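**Mon 15 August**

So the Skiltora Cup draw is out, and I've read it twice because I couldn't believe our luck. Harawira get the champions first up! At home! I was hoping for somebody gentle, maybe Stitex, who lost their opening bowler over the winter and still haven't found another one.

All 600 seats went on sale this morning and 378 were gone by lunch (two of them are mine -- I wasn't going to risk it). 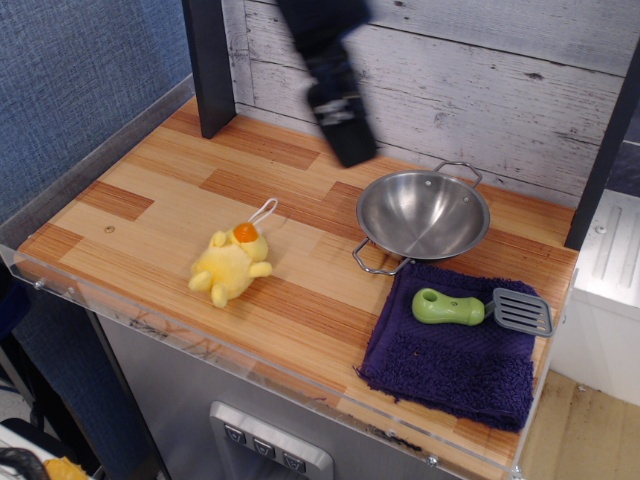

The other big change is the format. Group games are down to 20 overs a side, and the top 2 in each group go through to the semis at Skandudel Park. I like it. Our middle order has never had the patience for a long afternoon, and last August we were chasing 300 and folded before tea.

Gates open at noon, and kids get in free.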